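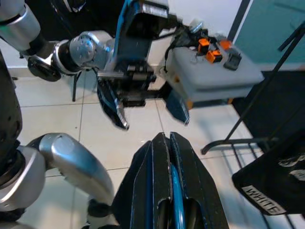

Un boîtier gris clair tenu à l'horizontale, vu depuis le poignet de l'autre bras. Trois connecteurs orange sont posés sur le dessus.

Deux bras, une caisse et un après-midi

Le kit Rernent promet de mettre la manipulation à deux mains à la portée des petits ateliers. Nous l'avons suivi chez Alamach, où il apprend à présenter, retourner et ranger des boîtiers électroniques.

La première chose qui frappe quand on passe du temps avec le Rernent, c'est le bruit. Il n'y en a presque pas ! Un léger chuintement quand un coude se déplie, le petit claquement des doigts qui se referment, et puis on entend de nouveau la radio de l'atelier. J'étais venu avec le souvenir des cellules robotisées que j'ai visitées au fil des années, leurs grillages, leurs gyrophares, leurs automates qui soufflent de l'air comprimé toutes les trois secondes, et je me suis retrouvé à parler à voix basse devant une machine qui travaille à la vitesse d'un horloger appliqué.

Le principe du kit tient en peu de mots. On reçoit deux bras, leurs pinces, un châssis commun, un coffret de commande et le logiciel Surkirum, qui se charge d'enregistrer les gestes et de les rejouer. L'ensemble est vendu par Ostrowski, une maison qui fabriquait jusqu'ici des postes de contrôle pour l'électronique et qui s'est lancée dans l'aventure avec une équipe minuscule. On assemble, on branche sur une alimentation de 24 volts, on guide les bras à la main. Alamach a déballé le sien en janvier.

Alamach remet en état des boîtiers de mesure. Ils arrivent du terrain par lots, on les ouvre, on change ce qui doit l'être, on contrôle les connecteurs, on referme, on étiquette. Le travail intéressant se fait au milieu. Avant et après, il y a beaucoup de prises, de rotations et de déposes, et c'est cette partie que Humaira Jatoi, responsable de l'atelier, voulait confier à une machine.

« Un boîtier nu, n'importe quel robot sait l'attraper, raconte-t-elle. Le nôtre a des câbles qui sortent de l'arrière et des connecteurs sur le capot. Vous le prenez par le mauvais côté, vous tirez sur une prise. Avec un seul bras, il fallait tout poser dans un gabarit, le relâcher, revenir par un autre angle. On passait notre vie à fabriquer des gabarits. »

Avec deux bras, le premier tient et le second vient voir. La formule est de moi, mais elle résume assez bien la séquence que j'ai regardée tourner pendant une bonne partie du vendredi. Une pince saisit le boîtier par son extrémité et le maintient à plat, en l'air. L'autre s'approche par-dessous, doigts vers le haut, sa petite caméra de poignet braquée sur la pièce. Le logiciel compare ce qu'il voit avec la démonstration enregistrée, corrige l'approche, recommence s'il n'est pas satisfait. On se surprend à retenir son souffle au moment où les pointes arrivent à hauteur du plastique.

Cette caméra est, à mon avis, la meilleure idée du kit. Placée au poignet, elle suit la pince partout et voit ce que la pince va toucher, ce qui change la vie dès que l'objet est encombré de câbles. Une caméra fixée au plafond aurait vu le dos des bras la moitié du temps. La contrepartie, c'est que l'image bouge sans arrêt et qu'elle embarque tout le décor : le sol, un pied de chaise, les étagères d'à côté. Surkirum s'en accommode bien mieux que je ne le pensais. Les essais que j'ai vus se faisaient au-dessus d'un carrelage blanc qui renvoie la lumière et les ombres des bras, un fond que j'aurais volontiers recouvert avant de commencer. Edmund Górecki, qui a dessiné les pinces chez Ostrowski, y tient au contraire.

« Si on ne fait des démonstrations que sur un tapis noir bien propre, on obtient un robot qui ne sait travailler que sur un tapis noir bien propre, dit-il. Je préfère que les clients l'installent là où ils ont de la place et qu'ils enregistrent tout de suite. »

Ses pinces méritent qu'on s'y arrête. Le mécanisme est apparent, avec ses rails, ses vis et sa crémaillère au centre, et j'avoue un faible pour ce choix. On voit comment ça marche, on voit où ça s'encrasse, on sait quelle vis desserrer. Les doigts sont effilés, taillés à facettes, et se glissent entre deux câbles là où des mors larges auraient tout écrasé. Ils se changent en quelques tours de clé, et Ostrowski livre plusieurs profils. Chaque pince complète pèse environ 715 grammes, une valeur raisonnable qui laisse au bras assez de réserve pour tenir un boîtier à bout de poignet sans piquer du nez.

Reste que ces doigts pointus demandent du soin. Sur une surface lisse, une prise trop courte laisse la pièce pivoter, et il faut alors reprendre la démonstration en allant chercher plus loin. Humaira Jatoi a fini par en faire une règle d'atelier, écrite au feutre sur le coffret : « Prends plus long. » J'ai essayé sans l'avoir lue. Le boîtier a tourné comme une girouette.

Enregistrer un geste est un vrai plaisir, et je pèse mes mots après avoir subi bien des pupitres de programmation. On libère les bras, on les accompagne avec les mains, on appuie sur une pédale pour fermer la pince. Surkirum découpe ensuite la séquence tout seul et propose des étapes que l'on renomme. Ma première démonstration était affreuse (un coude trop haut, une hésitation interminable au-dessus de la pièce), la troisième tenait déjà la route. Le logiciel lisse les tremblements et garde les pauses, un réglage que l'on peut inverser dans les préférences mais dont la valeur d'origine m'a semblé la bonne : quand quelqu'un ralentit, c'est souvent que l'endroit est délicat.

À Alamach, il a fallu 187 démonstrations pour couvrir toute la famille de boîtiers, avec leurs variantes de connecteurs et leurs sorties de câbles. Le chiffre peut impressionner. Il s'est étalé sur des fins de journée, avec qui était disponible, et l'équipe y a pris goût au point de comparer les styles. Certains abordent la pièce par le côté, d'autres toujours par le dessus. Surkirum garde les deux et choisit selon ce que voit la caméra.

Tout n'est pas au même niveau. La notice de montage saute une étape au moment de raccorder les câbles du second bras, et j'ai vu deux techniciens aguerris la relire à tour de rôle en fronçant les sourcils. Le cheminement du câble le long de la pince reste perfectible : il monte bien droit quand le poignet est au repos, mais il faut penser à lui dans les rotations amples, et le logiciel ne le fait pas pour vous. Edmund Górecki travaille à un guide clipsable. J'aimerais aussi que l'interface affiche les images des deux poignets côte à côte pendant l'exécution. Aujourd'hui, on passe de l'une à l'autre par un onglet, et l'on rate parfois la seconde intéressante.

Et puis il y a la vitesse. Le Rernent est lent. Une personne habituée va plus vite que lui sur chaque boîtier pris isolément, Humaira Jatoi le dit sans détour, et ceux qui cherchent de la cadence iront voir ailleurs. Chez elle, le gain est venu d'un autre côté : le poste de présentation tourne pendant que les techniciens ont le nez dans les cartes, et les pièces attendent dans le bon sens quand ils relèvent la tête. Les gabarits, eux, dorment dans une armoire.

J'ai gardé pour la fin de ma visite un petit essai qui n'était pas au programme. J'ai demandé si l'on pouvait faire passer un boîtier d'une pince à l'autre en plein vol, sans le poser. Sourires dans l'atelier – tout le monde avait déjà essayé, évidemment. Edmund Górecki a libéré les bras, guidé la remise, laissé les deux pinces fermées ensemble un instant, puis ouvert la première tout doucement. Il a relancé la séquence en automatique. Premier passage, le second bras s'est arrêté trop tôt et a attendu, doigts ouverts. Nouvelle démonstration, un peu plus lente. Au passage suivant, le boîtier a changé de main, câbles compris, et j'ai applaudi tout seul.

La remise en vol ne figure pas encore parmi les fonctions garanties par Ostrowski. Elle est prévue dans la version 2 de Surkirum, que les possesseurs du kit recevront sans supplément. Alamach l'attend pour ses boîtiers les plus longs, ceux qu'il faut retourner complètement avant de les refermer, et Humaira Jatoi a déjà mis de côté une caisse de pièces réformées pour s'entraîner.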